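To: Building Users List
From: Karlijn Van Acker, Facilities Coordination, Ilville Office
Subject: Re: Waste collection and shared desks from August

Dear colleagues,

Thank you for the replies to the first notice. Several of them raised the same points, and the answers are given below so that all users of the second floor have them.

On [the first notice], Facilities Coordination wrote:
> From August, the bins under individual desks will be removed.
> Sorted collection points will be placed beside the elevators
> and in the Tian meeting area. Users of shared desks are asked
> to clear all food packaging at the end of each booking.
> Cleaning staff will wipe desks in the evening but will not
> remove items left on them.

1. Food at shared desks. Eating at a shared desk remains permitted. Hot meals should be taken in the kitchen, where ventilation is better. Trays, bags and wrappers are the responsibility of the person who holds the booking.

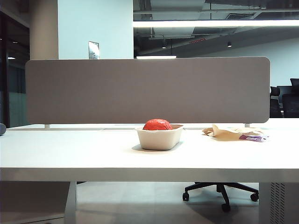
2. Sorting. Clean paper and card go in the blue container. Paper with grease or food on it goes in general waste, as our contractor, Flastora, rejects a full load when it finds soiled paper. Candy and snack wrappers also go in general waste. Food scraps may be placed in the green container in the kitchen only.

3. Number of collection points. The floor has 90 desks, and a number of you asked whether two points would be sufficient. A third will be added near the Nultville corridor. Each point holds 360 liters and will be emptied at 6:00 p.m.

4. Desk surfaces. Please use only the cleaning wipes supplied. Stronger products have marked several tops, and replacement costs are charged to the department concerned.

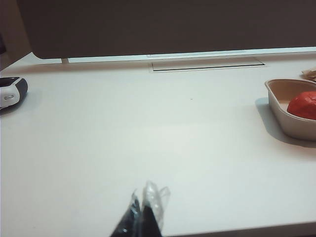
White desktop, second floor.

5. Personal bins. Staff who need a bin at their desk for medical reasons may keep one. A short message to this office is sufficient, and no certificate is required.

Requests concerning the first floor should be sent to the Nultville office, which manages that space under a separate lease.

Further comments may be sent to this list or to me directly before the end of the month.

Yours sincerely,

Karlijn Van Acker
Facilities Coordination
Ilville Office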